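Laundry automation at work, what happens to the folding crew?

Posted by Anwara Gamage, 22nd April

Hi all, hoping somebody here has been thru this. I work at a linen service in Lunmont, mostly towels and robes for hotels. 14 of us on the folding side over 2 shifts. In March management told us they're bringing in a Garkover folding line, and that a few of us will be "retrained as cell operators". No details on pay. No details on who.

Right now I fold by hand and I'm fast at it. My wrists are not great anymore so part of me is glad. But what does an operator do all day? Does the job get better or just lonelier? And do they cut hours slowly after, so it doesn't look like layoffs? Any experience welcome, even from other industries. Sorry if this is in the wrong section.

Damián Cisneros

Went thru it at a uniform plant. Different machine, same speech. First few weeks were a mess – jams every shift, towels with tags facing wrong, the thing stopping for a robe belt. We were folding by hand behind it just to get the trucks out. Then it settled down and hours did drop, mostly evening shift. Nobody fired, people just weren't replaced when they left.

What I'd do: get the operator pay grade in writing before you train. I didn't. Took me most of a year to get it fixed. Also ask who clears jams and whether you're allowed to, because at our place we had to wait on maintenance and then got blamed for the downtime. And ask about breaks. The line doesn't take one so somebody has to cover you, and that wasn't planned at all.

The work itself: loading, watching, pulling rejects. Easier on the wrists, harder on the feet. Less talking, yeah. It's loud and you're spread out. I missed the table more than I expected to.

Gayan Roy

just learn to code lol. seriously tho every laundry is going this way, dont fight it

Iresha Akanda

Ignore Gayan. I'm on the other side of this, I do teaching work for folding robots at Wellonar. Used to be a hand folder same as you, hotel stuff. Now I fold with a pair of hand-held grippers so the movements can be used for training. Slower than bare hands by a lot. You pinch the corners, you don't smooth with your palm, and you have to relearn things you never thought about. One batch I was on ran to 2582 folds and by the end I was dreaming in blue terry. 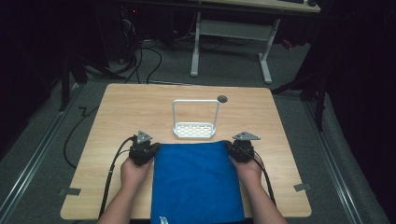

Does hand folding experience count for anything once the machines are in?

It does, mostly on quality and rejects. Somebody who has folded for years spots a bad edge or a twisted hem quicker than a new hire, and knows which items should never go on the line in the first place. Put that on paper when you apply for the operator spot, they won't think of it for you.

Pay for my kind of work is a bit better than folding was, but it's contract and comes in blocks – roughly 2 months at a time where I am. So not a swap I'd make blind. If your plant is offering a permanent operator job, I'd lean that way and get the grade in writing like Damián said.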